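Progress report to the Flukix fund: shared footwear and entrance storage, Gurnmont house

5 August 2018

12 shares | 3 comments

This report covers the period from January to the end of July. It deals with the indoor footwear part of the grant only. The coat rails and the laundry room are reported separately and are not mentioned again below.

Background

The house at Gurnmont has a rule that outdoor shoes come off at the door. Before the grant, residents and visitors either walked in socks or borrowed whatever was lying by the radiator. Pairs were split, wet shoes stood on top of dry ones, and the floor by the entrance was hard to clean. We applied for money to buy plain slides that anyone can put on, and to find a way of storing them that people would keep up without being reminded.

The grant for this part was 1,136 francs. We have spent roughly 800 so far. The rest is held back for replacement pairs and for the final shelving, which has not been ordered.

What has been done

The slides were bought in two batches from Kälin. We chose a single wide strap because it fits over thick socks and there is nothing to fasten. We settled on two colours, black and pale pink. Sizes are kept apart by colour, so the larger sizes are black and the smaller ones pink. This has worked better than the stickers we used at first, which came off in the wash.

Cleaning is done once a week in the utility sink with ordinary washing-up liquid. The soles dry overnight if they are stood on edge, and take a good deal longer if they are left flat. Two pairs have been thrown away after the strap came loose. Kälin replaced one of them and we paid for the other.

We then looked at how the pairs should be put away. The first arrangement we considered was a clear open box, with the pairs stood upright in it. The second was a low raised shelf with the pairs pushed underneath, toes in line.
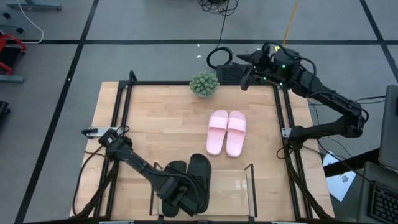

Pink slides on the table, black slides held over the clear box.

The box has some points in its favour. It is easy to lift out when the floor is mopped, and the colour of a pair can be seen from the side. Against that, it holds few pairs for the room it takes up, and the larger sizes have to overlap to fit. People in a hurry dropped one slide in and left the other beside it. We ran the box by the door for eight weeks and found odd slides on the floor on most mornings.

The raised shelf is simpler. A long plank stands on thin black metal legs and the slides go in the gap below. The top is left free for gloves, post and keys. The gap is low, so a second layer cannot be piled on the first, and that has done more for tidiness than any notice we put up. The drawback is that the straps are hidden by the plank and only the lower part of each slide shows. With the two colours this matters less than we expected, though someone looking for a particular pair still has to bend down.
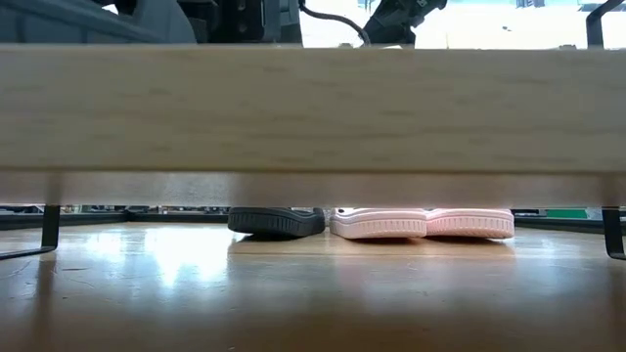 Stitier wrote back after reading the draft of this section that their own entrance has had a shelf of this sort for two winters, that the gap fills with grit faster than one would think, and that we should make sure a broom head goes under it before ordering anything fixed to the wall. We have taken this up. The legs will stay free-standing so that the whole shelf can be moved for sweeping.

What has not been done

The final shelf is late. We had meant to have it in place by the end of June, but the entrance wall was replastered and nothing could stand against it for most of the month. The floor mat is also outstanding. The one delivered was too thick for the door to pass over and has gone back.

We have not yet written the short sheet for new residents. At present they are told about the slides on the day they move in, and some forget.

Next steps

The shelf will be ordered once the height of the gap is settled. The larger slides need slightly more room than the smaller ones, and we would like one height for both. The mat will be reordered at the same time. Spare pairs will be bought out of the remaining money, mostly in the smaller sizes, which wear out first.

No change to the budget is requested. Receipts for both batches are attached to the paper copy.

3 comments | Share this report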